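Packing a Day Bag So You Can Find Things in It

Posted 19 Aug 2024 by Ülle Rozīte

Most bags get packed in the hallway with one shoe on. Things go in as they come to hand, and the keys end up under everything. Packing at a table takes a few minutes and saves you emptying the whole bag on a bench later.

Start with the bag empty. Turn it upside down over the sink and shake out the crumbs and old receipts. Wipe the lining with a damp cloth and let it dry open. I do mine in April and again at the end of summer, and more often if fruit has been in it.

Put a cloth on the table first. Small things don't roll as far on cloth, and a bag that has been on a train floor shouldn't sit where you eat. Stand the bag at one side and lay out everything that is going in before you pack any of it.

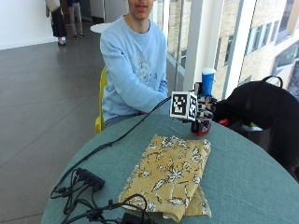
Fabric goes in early, because it makes a soft base for the rest. Scarves, spare napkins and dish towels should be folded flat into a rectangle a bit smaller than the bottom of the bag. It doesn't have to be neat. The mustard-yellow piece with the flowers and leaves has uneven corners and a slightly frayed edge, and a fold like that is good enough. If the fraying bothers you, trim the loose threads with scissors and run a line of zigzag stitch along the edge. Don't pull on them.

Drinks come next. Close the lid, turn the cup over the sink for a count of 10, and look for drips. Keep it upright against the side of the bag with the folded fabric pushed up next to it. A lid that only presses on should travel empty.

Hard, heavy things go low and close to the side that rests against your body. Anything with a corner gets wrapped in a sock.

Small items need a pouch. I use an old pencil case from Amcombe, the flea market kind with a stiff zipper. Rub the zipper teeth with a candle stub if it sticks.

Keys and phone go in last, in the same pocket every time. Lift the bag by its handle before you leave. If it tips to one side, move the heaviest thing toward the middle and try again.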